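Maletti 와이어 카트, 로봇 셀 작업대로 7개월 쓴 후기

결론부터. 살 만함. 단 조립하고 바로 로봇 앞에 두면 후회함. 별 넷.

Kesevik 작업실에서 팔 한 대 돌리는 셀에 씀. 원래 책상 쓰다가 바꿨음. 높이 조절되는 게 제일 컸고, 선반이 철망이라 클램프 물릴 데가 많음. 가격 246유로, 배송비 별도. 조립은 20분. 설명서 그림이 작아서 기둥 위아래 한번 헷갈림.

셋업은 카트보다 주변이 일이었음. 케이블은 페그보드 쪽으로 빼고, 자주 쓰는 클램프도 거기 걸어둠. 손 뻗으면 닿는 데 있어야 안 잃어버림. 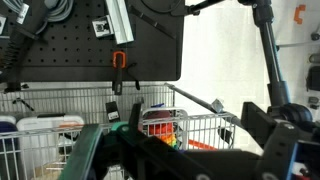

페그보드 아래쪽, 카라비너랑 클램프 손잡이

그리퍼는 바꿀 때마다 나사부터 다시 조임. 손목 카메라로 철망 쪽 보면서 손가락 벌렸다 오므렸다, 걸리는 데 있는지 확인. 철망 칸이 촘촘해서 작은 물건도 잘 안 빠지는데 얇은 건 가끔 끼임. 그때마다 비상정지. 귀찮음.
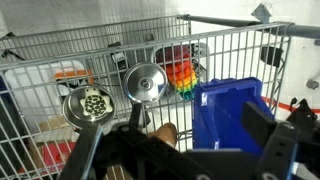 Réka Gulyás는 카트 바퀴부터 잠그고 나서 좌표를 잡으라고 했다. 순서 바꾸면 처음부터 다시 해야 되고, 본인도 그렇게 반나절을 날렸다고.

맞는 말임. 나도 첫 주에 안 잠그고 티칭하다가 포인트 전부 밀림. 몇일 동안 팔 캘리브레이션 문제인 줄 알고 엄한 데만 팠음. 지금은 바닥에 테이프로 바퀴 자리 표시해둠. 카트 옮겼으면 무조건 원점 확인, 그다음에 저속으로 한 바퀴.

선반 수평도 봐야 됨. 기둥 클립이 한 칸 어긋나도 눈으론 잘 모름. 수평계 대보면 바로 나옴.
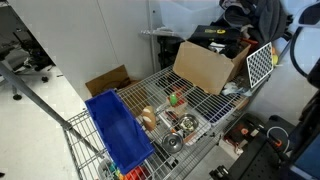 물건 무게는 별 문제 없었음. 문제는 진동. 팔이 빨리 내려오다 멈추면 철망이 울리고 가벼운 그릇은 조금씩 돌아감. 속도 낮추니까 나아짐. 고무 매트 까는 방법도 있는데 그러면 철망 쓰는 의미가 없어서 안 함. Jakab에서 파는 선반용 클립은 써봤는데 비추. 헐거움.

케이블 관리 얘기도. 팔꿈치에서 손목까지는 여유를 좀 주고 고정해야 됨. 처음에 너무 팽팽하게 묶었더니 손목 돌릴 때 커넥터가 당겨짐. 다시 다 풀고 느슨하게. 타이는 넉넉히 사두는 게 좋음.
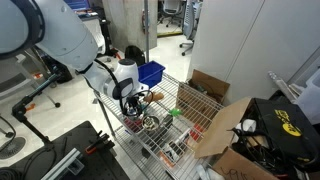

한 달에 한 번 하는 거: 베이스 볼트, 그리퍼 나사, 손목 쪽 케이블 피복, 카트 클립. 이 정도면 됬음. 클립 하나 금 간 거 있어서 문의했더니 부품번호 737로 따로 주문하라고 함. 답장은 빨랐는데 부품 하나에 배송비가 더 나옴. 여기서 별 하나 뺌.

책상이랑 고민하는 분은 공간 되면 카트. 옮길 일 많은 셀이면 다시 생각해보시고. 옆 셀에도 한 대 더 들일 예정인데 이번엔 폭 좁은 걸로 주문함.

문의하기 | 이용약관 | © Pistelville 장비 후기 | 맨 위로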